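Chapter 4
What the Planner Thinks It Knows

Vendors like to say that a motion planner "understands" its workspace. Be suspicious of that word. A planner holds a list of shapes and poses, and it will route an arm straight through anything missing from the list.

Geum-ok Kang tested this on the Skavow planning stack, using 200 recorded grasp attempts on household containers. The perception module reported success on all of them. When she replayed the logs against hand-measured poses, 62 had a rim position wrong by more than 20 millimeters. The planner raised no warning in any of these cases - it had no way to know.

Glossy plastic is a common culprit. A bright highlight can leave a hole in the depth data, and many filters fill that hole with a smooth guess. A large object close to the sensor does a different kind of damage. It hides whatever stands behind it, and some mapping software then marks the hidden space as free. The red-orange bowl below covers part of a black stand, and the gripper finger is pointed toward the bowl.
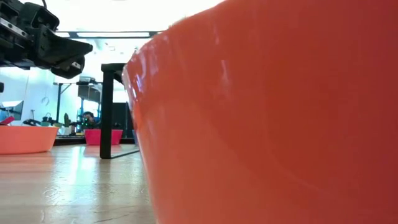
4.1 Occupied, Free and Unknown

Most collision maps use three labels. The trouble starts when a default setting quietly turns the third label into the second. Check that setting before you trust any published success rate, including the ones in this book.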